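Workano teaches robots to hang up hats, using people's own two hands

For release in May

I'm Despina Anghel, and I run the manipulation group at Workano. I usually leave announcements to our press office, but this one has been my life since last winter, so they let me write it myself (thank you, Moataz!).

Today we're releasing Flodimness, a method for teaching a two-armed robot to handle soft things and awkward, spindly things in the same job. The short version: a person holds a gripper in each hand, does the task the way they'd do it at home, and the robot learns from the recordings. No one has to steer an arm with a joystick, and I can't tell you how happy that makes my wrists.

We collected 3874 demonstrations with Clarnus, our partner on the hardware side. The job we kept coming back to was putting a baseball cap on a wire display rack. It sounds like nothing. But a cap squashes when you pinch it, the brim pulls it off balance, and a rack that turns will swing away from you the second you nudge one of its arms. One hand really has to look after the rack while the other deals with the cap, and that timing between the hands is the part older methods kept losing. 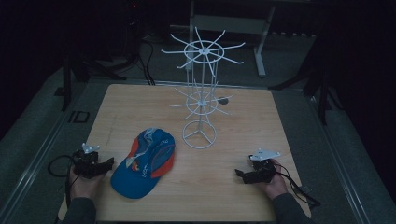 A cap and a rotating wire rack on the table, with a hand-held gripper in each hand.

So what's new in the method? Most training setups treat the two hands as one long list of numbers and hope for the best. Flodimness learns each hand separately first, then learns when one should wait for the other. Hanane Tahiri came up with the waiting part while we were stuck on a completely different problem, and I remember being a little annoyed at how well it worked.

We ran 214 test trials on the robot with caps it hadn't been trained on. With our older method it finished the job in 60 of them. With Flodimness it finished 200. I made Gifty Sulemana rerun the scoring before I'd believe it, and she got the same numbers!

There's plenty it still can't do. Floppy knit hats are a mess, and if the rack starts out too close to the table edge the robot tends to reach for it with the wrong hand. Rania Fawzy is working on that second one now and has some early results I like a lot.

The full write-up, the training code and the demonstrations are available to research groups on request. Chowdhury, our retail partner, will be trying the method on shelf displays next, and we'll report on how that goes, good or bad.

Press questions go to Moataz Nasr at the Workano press office. Technical ones can come straight to me or Hanane.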